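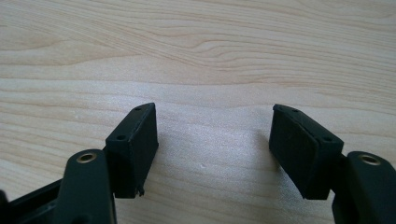 The gripper open over bare wood, with nothing held between its fingers.

I have spent a good part of this spring with a gripper in my hand, and I have come around to an opinion I did not hold in March, so let me lay it out, with apologies to Begoña Alcaraz, who has already heard most of it over lunch.

My opinion is that we ask the people who gather examples to be too good at it.

If you have never done this kind of work, it goes like so. You hold a tool with two fingers and a camera on it, you do some small household thing with it, pick up a spoon, say, and set it in a cup, and the camera keeps what it saw along the way. Then you do it again. Our little group at Vimisus set out to gather 800 of these for one family of tabletop tasks, and we wrote a guide for the folks doing the gathering. It was a nice guide. I wrote a lot of it myself, and I was proud of it. It said to move smoothly, to come in from straight above, to close the fingers once and only once, and to throw away any try where you fumbled.

People are wonderful at following a guide like that. Wellington Seixas got so smooth that watching him was like watching someone ice a cake. His first 300 were lovely, every one of them, and when we trained on them the robot learned to be smooth too, right up to the moment it was a little bit off. Then it closed on air next to the spoon, carried that air over to the cup with great care, and let go of it. It had never once been shown what a person does after missing, and I had told everyone to throw those tries away!

You can probably guess the rest. We started keeping the fumbles, so long as the person recovered and finished the job. Some of my colleagues didn't love this, and I want to be fair to them, as their worry is a real one. Janaína Assunção put it to me plainly: if you fill the pile with clumsy hands you will get a clumsy machine. She is right about carelessness. A person who is tired and bored and wants to go home gives you a different kind of mess, with long stalls and jerks that have nothing to do with the spoon, and I don't want those in the pile any more than she does. What I want is the honest miss, the look, the small shift to the left, the second try. That is skill. I'd say it is most of what skill is, for me at least, if you've ever seen me put a key in a lock.

So we kept 70 of those for the next round, which Janaína and I picked out together over two long afternoons and a good deal of arguing. The robot still missed. I won't pretend otherwise. But it went back for the spoon more often, and I got a bit silly about it the first time and called people in from the hall.

The other thing I would change is the tabletop. I love a clean stretch of pale wood as much as anybody, and for learning how the tool feels in your hand it is the right place to begin. You can see your fingertips, you can see the gap between them, and you can practice closing it without a thing in the way. Vanderleia Macedo, who trains our new people, gives them a whole morning like that, and I think she should keep doing it. Where we went wrong was in staying there. Kitchens have mail on the counter. They have a wet ring where a glass was, and a placemat with lemons on it. We wrote "clear the surface first" at the top of every page, and so the robot has met hardly any of the surfaces it will have to work on.

I know why we wrote it. Clear tables make tries that are easy to compare, and when your boss wants a chart in May you would like the chart to make sense. I have made that chart. I would still trade it for a pile gathered by ten different people in ten different kitchens, left-handed ones included, with the mail where it was.

Anyway, the guide is getting rewritten. It's down to 2 pages now, and the part about throwing away your fumbles is gone. Wellington has asked whether he is allowed to miss on purpose. I told him no, and then we talked about it for an hour, and I'm less sure than I was.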